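Firewood, Lumber Offcuts and Small Logs: Tips for the Home Woodpile and Workshop

Most of what follows comes from readers on small wooded lots who cut a few trees a year and want to use what they cut. Some of it applies just as well to wood that arrives on the back of a truck.

Buying a load

Ask what species you are getting before you ask the price. "Mixed hardwood" can mean mostly oak with a little maple, or it can mean whatever was lying near the landing. If the seller can't tell you, look at the bark and the end grain yourself before anything is unloaded.

A full cord is 4 feet high, 4 feet deep and 8 feet long, stacked tight. A face cord is only one row of that, and how deep the row is depends on how long the pieces were cut. Get the piece length in writing. A stove with a short firebox is no use with long splits, and recutting a whole load is a miserable Monday.

Wood sold as seasoned often isn't. Split a piece and press a moisture meter into the fresh face. The outside of an old round will read dry while the middle is still green. You want 20 percent or lower for a stove. Anything much above that goes in the pile for next winter.

Splitting

Split soon after cutting. Most species open more easily when they are fresh, and the smaller pieces dry much faster than rounds. Elm is the usual exception people complain about, and sweet gum is no better. Demyd Bilyk of Fleltham, who heats with wood all winter, leaves his elm rounds outside until a hard freeze and splits them in January.

Set the round on a chopping block, never on stone or bare ground. A maul that goes through into gravel needs an hour at the file afterward. The top of the block should come a little below your knee. An old tire screwed to the top of the block holds the pieces upright while you work around them — it saves a good deal of bending.

Read the round before you swing. Look for checks that already run out from the center and aim along them. Keep away from knots, and if there's a big one, put that end down. On wide rounds, take slabs off the outside edge and leave the heart for last.

Stacking

Get the bottom row off the ground. Pallets will do for a couple of years. Two straight poles laid parallel last about as long and cost nothing if you are already cutting. Pressure-treated rails last longer, but pick them out of the stack when they finally rot and don't burn them.

Stack in single rows where you have the space, with the cut ends facing the prevailing wind. Bark up or bark down makes little difference under a roof. In an open stack, bark up sheds more rain.

Cover the top only. A tarp pulled down to the ground holds in the damp and the wood goes moldy underneath. Old metal roofing weighted with a few heavy splits is better than any tarp, and it doesn't flap at night.

Keep the main stack well away from the house, for the sake of both fire and insects. Bring in a few days' worth at a time. Carpenter ants will stay put in a cold pile all winter and wake up once they have spent a week beside the stove.

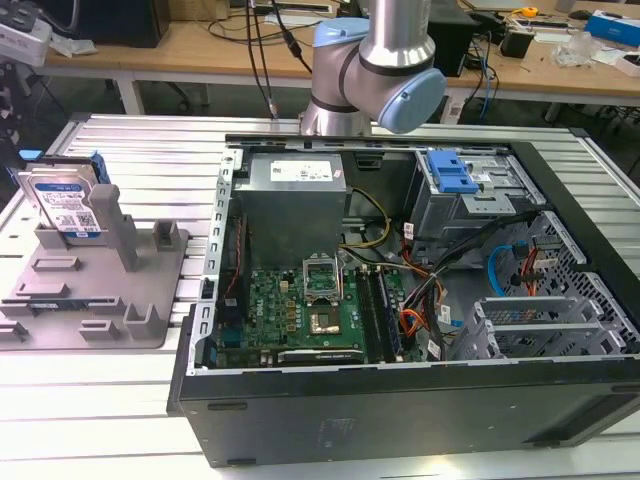 Label each row with the month it was split. A scrap of board and a lumber crayon is enough. Once two or three rows have turned gray they all look alike, and it is easy to start on the wrong one.

Drying boards from your own logs

If you have a sawyer come in with a portable mill, seal the log ends the same day the tree comes down. Wax emulsion made for the purpose is best, though two heavy coats of leftover latex paint will help. Unsealed ends split, and the cracks can run well into the board.

Stack the boards on stickers as soon as they are sawn. Stickers should be dry, all the same thickness and lined up one above the other from the bottom of the stack to the top. A sticker out of line puts a bend in every board above it. Green stickers leave a stain that can go deeper than you want to plane.

The old rule of a year of drying for each inch of thickness is a fair starting point for hardwood, and pine goes faster. Weigh one board when you stack it, write the weight on the face, and weigh it again every few weeks. When the number stops dropping, the board is as dry as it will get outdoors. Bring it into the shop for another few weeks before you build furniture with it.

Ustyna Shevchuk sawed a windthrown ash last year and got 142 board feet out of it. She says the bottom course was the only part she lost, and that was from setting the stack straight on low concrete blocks over wet grass. Get it up higher than you think you need to, and put plastic on the ground under the stack.

Using up small stuff

Branches thicker than your wrist are worth cutting to stove length. They need no splitting and they burn well in the fall, when you only want a short fire.

Thinner tops can go through a chipper or be piled at the edge of the woods for the wrens. Chips make a decent path. Keep fresh ones on the surface in a vegetable bed, and don't dig them in.

Cedar and pine offcuts split down into good kindling. Do it in one session and fill a couple of bins. Hold the small piece upright with a stick, not with your fingers.

Save short lengths of apple, cherry and maple for the smoker. Leave out anything painted, glued or treated, and anything you can't identify.

Saw care

Touch up the chain at every second tank of gas. Three strokes per tooth with the right size round file will keep it cutting. When the saw throws dust where it used to throw chips, it is past due. Check the depth gauges after every few sharpenings.

Flip the bar each time you change the chain, and clean the groove with a thin scrap of metal. Look at the oil hole while you are there — packed sawdust blocks it, and a dry bar wears quickly.

Mix only as much fuel as you will use in a couple of months. Write the date on the can. If the saw is being put away for longer than 90 days, empty the tank and run the engine until it quits.

Pitch on your hands comes off with cooking oil rubbed in before soap. Pitch on a saw blade comes off with an overnight soak in a pan of water and washing soda. Dry the blade right away and wipe it with a little oil, or you will find it speckled with rust in the morning.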